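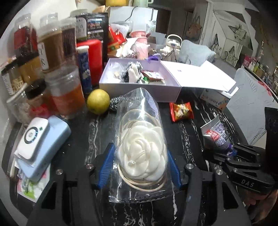
Offene Tür bei Yupanqui: Greifen zum Anfassen

1. Juli 2019

Was für ein Nachmittag! Bis zu 19 Gäste drängten sich um den schwarzen Tisch, und jeder durfte einmal den Handgreifer führen. Die Kamelie in der Tüte war sofort der Liebling: Satinblätter, eine dünne Kordel, dazu knisternde Folie, und die blauen Polster packen trotzdem zu. Herrlich!

Seit April sammelt das Team für das Projekt Baleo solche Handgriffe am ganz normalen Haushaltstisch, inzwischen sind es 1.190 Durchgänge.

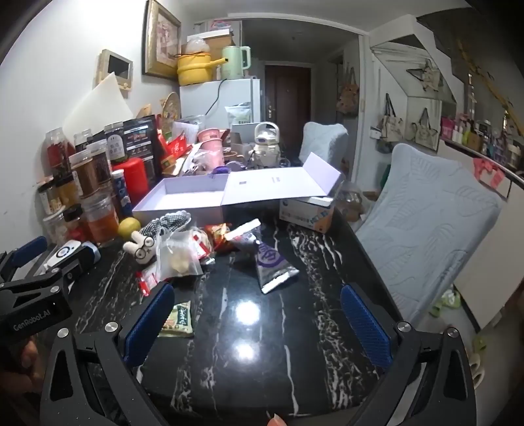 Zwischen Plüschhase, Zitrusfrucht und Snacktüten hatte man wirklich die Qual der Wahl. Der Hase mit der runden Brille bekam natürlich den meisten Applaus (von mir auch). Eine Runde dauerte 90 Sekunden, und ich habe mich gleich fünfmal angestellt!

Die nächste Vorführung läuft bei Plulteno, ich bin wieder dabei.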